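Sorting and Storing Team Shirts: Project Report
Flundthorpe, Household Studies, second term

3. Method

The project looked at how shirts should be handled between the end of the wash and the next time they are worn. We chose sports shirts with printed fronts, which students at Flundthorpe wear more than anything else and fold badly. The survey in April brought in 266 answers. Most people said they keep clean shirts in a basket and take them out one at a time.

Each trial began with a shirt in a heap. The shirt was lifted by two points, the fabric between them was allowed to hang, and the shoulder seams were found before anything was laid flat. Starting from the seams took longer than starting from the hem, but the sleeves ended up on the correct sides more often.

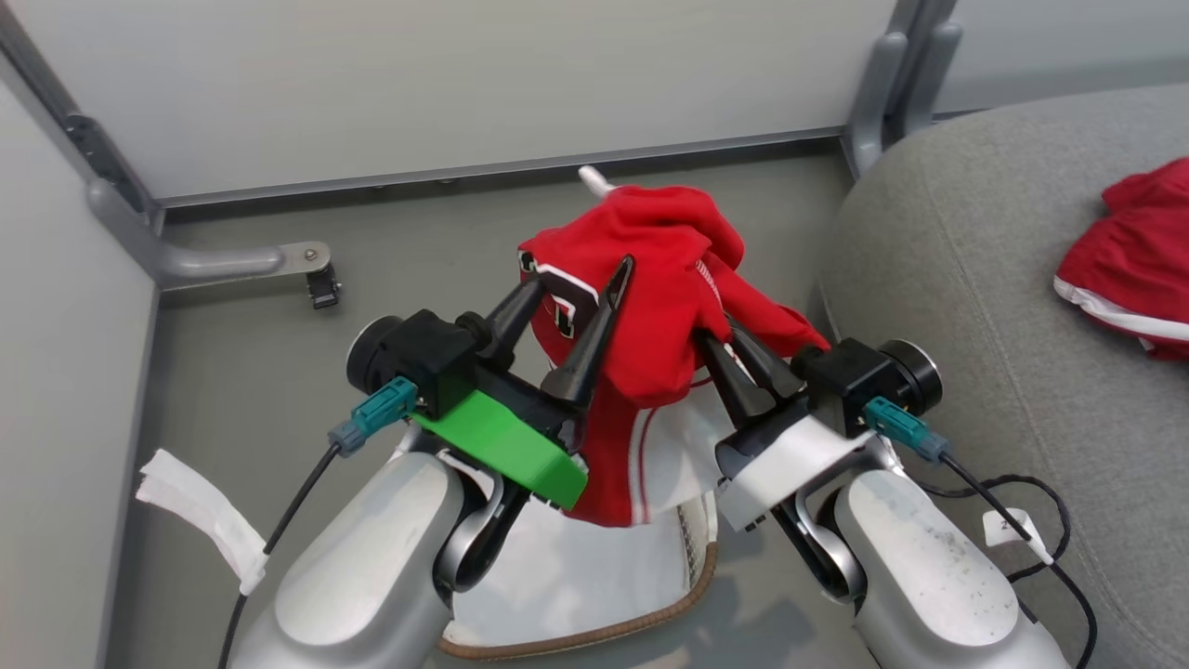
Several survey answers disagreed with this. Thygesen wrote that shoulders are the wrong place to start with a printed shirt, that the hem is easier to find in a heap, and that a shirt held by the hem can be turned over without creasing the letters. We added a hem trial to the plan after reading this, and the two starts were then compared over 52 folds each.

The hem start was faster. It gave a worse result on shirts with contrast piping, where a twist along the seam was carried into the finished fold. On plain shirts we found no difference worth reporting.

4. Storage

The second part dealt with the basket itself. A basket with openings in the side lets air in, but a soft shirt dropped into it slides down and bunches, and smaller white items end up mixed in with the colored ones.

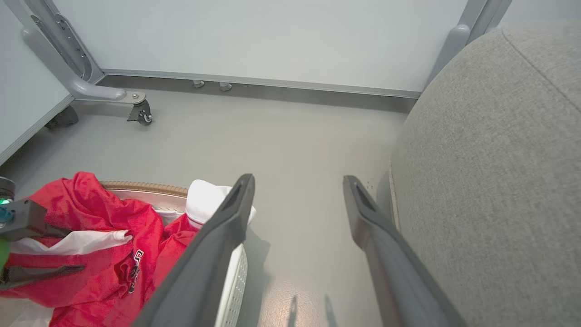 We therefore tested two rules. Under the first, small items went in before the shirts. Under the second, they were kept out of the basket completely. The second rule was easier to follow, and the shirts came out with fewer creases across the print.

5. Limits

Only one size of shirt was used. We did not test drying time, and the folds were judged by eye. The scoring sheet is in Appendix B and the survey questions are in Appendix C.

Report handed in 16th December.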